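Print this page | E-mail this page

Salham Craft Circle, minutes, Aug 30, 2025

I took notes again. Present were Lâm Hà, Ye-rin Yoo, Si-eun Baek and me (I-seul Wi). We spent ages on the toys for the November sale — so fun! Ye-rin wants 20 done, and I said yes before counting my yarn.
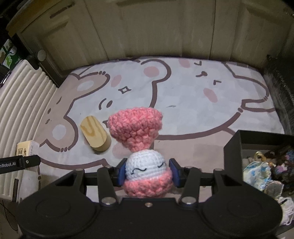

Coral-pink and white crocheted toy with stitched eyes

We all love the fuzzy pink on top, so it stays. Lâm will write up the pattern. Snacks next time: Si-eun.

Contact I-seul Wi | © Salham Craft Circle | Back to top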